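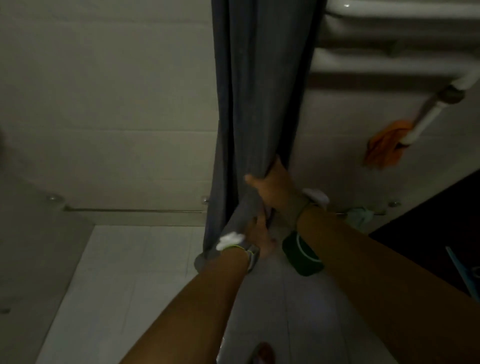

The Derkmont milk frother must be completely dry before you make your first drink with it. Rinse the jug with warm water, wipe the inside with a soft cloth and leave it open on the counter. If you use a cloth filter for nut milk, squeeze it from the top down with two hands, one hand just below the other, as with the gathered gray shower curtain, and hang it up to dry.

Print this page | E-mail this page

4.2 Preparing hot chocolate

1. Put the jug on the base and connect the plug.
2. Pour in cold milk up to the lower line. Do not go over the upper line, the foam needs space.
3. Add 2 spoons of cocoa powder. Sugar can be added now or later.
4. Close the lid and press the button one time. The light becomes orange.
5. Wait until the light is off. Lift the jug by the handle and pour slowly.

Note: Oat milk gives less foam than cow milk. For a thicker drink, add the cocoa in two parts and press the button again after the first part.

Note: Pieces of chocolate must be grated. Big pieces can block the whisk.

CAUTION: The metal bottom of the jug stays hot after pouring. Never put the base in water.

If the light blinks red, take the jug off, let it cool and begin again from step 1. For a new whisk, order part 3207.

Shares: 50 | Comments: 2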